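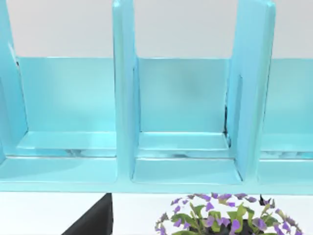

Ea Kárason reckons you should never visit a wool mill on an empty stomach, as there's far too much standing about and you'll buy anything by three o'clock. She told me this on the bus to Hultow, after I'd already skipped breakfast, and I came home with eleven skeins and a sheepskin, so make of that what you will.

The Egilsson mill opens its doors to the public once every April and I've been meaning to go for years. You get off at the bottom of the hill, walk up past the chapel, and by the time you reach the gate you can smell it. Warm wet sheep, mostly, with something soapy on top. I loved it. Ea held her scarf over her nose until the tea room.

They take you round in groups and ours started in the scouring shed. The fleeces come in as they are, muck and all, and go through a run of long baths, each one cleaner than the last. The grease gets skimmed off and sold on for hand cream (I bought some of that too, it's in a little tin and it's very good on elbows). Our guide was a quiet man with an enormous voice, if that makes sense – he barely spoke between rooms, then bellowed over the machinery like someone calling cows in.

Carding was my favourite. The wool goes in as fluff and comes out as this great floating web, so thin you could read a paper through it, and then it's split into soft ropes with no strength in them whatsoever. We were each given a bit to pull apart. Then on to spinning, where the biggest frame has 216 spindles and was put in by the grandfather. It's noisy. They hand out ear plugs, but take your own if you've got small ears like me, mine kept pinging out.

The dye house was a bit of a let-down. They'd finished for the day and the vats had their lids on, so we stood on damp concrete while he explained mordants. I'd have liked to see something actually go in one colour and come out another! There was a lovely board of samples on the wall, though, the whole Cisevum range, and a long argument broke out in our group over whether one of them was grey or green. It's green.

We had our sandwiches in the tea room (cheese and pickle, decent bread, tea in proper mugs) and the talk there was all of the new shop, which is going into the old bale store next year. The plans are up by the till. It's to have light turquoise shelving with open compartments and thick rounded dividers, very glossy, very much not what you expect after a morning among black iron and lanolin. Ea thinks it'll look like a swimming pool. I think yarn looks nice against that colour, especially the browns.

The shop as it stands is one narrow room with a queue out into the yard. Birnomia is their thick undyed yarn and there was a basket of ends and oddments by the door that people were being quite rude about getting to. I got there first. It's a bit scratchy in the skein, but the woman serving said to wash the swatch before deciding, and she was right, it softened up no end. I'm doing a cardigan in it. The pattern wants 135 stitches for the back and I've already had to start twice.

Tickets are sold at the gate, cash or card, and under-fives go free, though I wouldn't take a pram up those stairs. Wear flat shoes. The last bus back down leaves at twenty to five and it doesn't wait – we ran for it, me with the sheepskin over my head.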